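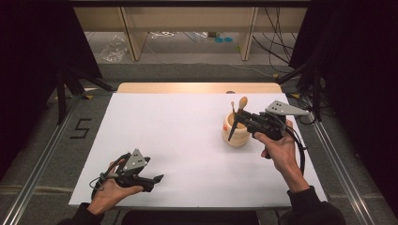 Plotbridge homewares label Punda will release its Trurska kitchen range in August, ending a long national shortage of places to put the spoon. The 14-piece line favours pale timber and modest ambitions: a round wooden cup with a thick rim, say, keeping a rounded wooden spoon and a thinner stick upright and within reach of the stove.

"We spent up to two years on the rim," said founder Panya Petchrat. "My family has asked me to stop bringing it up."

Colours include Natural and, for the adventurous, Slightly Darker Natural.

Stockist enquiries: Prapai Saengthong, Punda, Plotbridge.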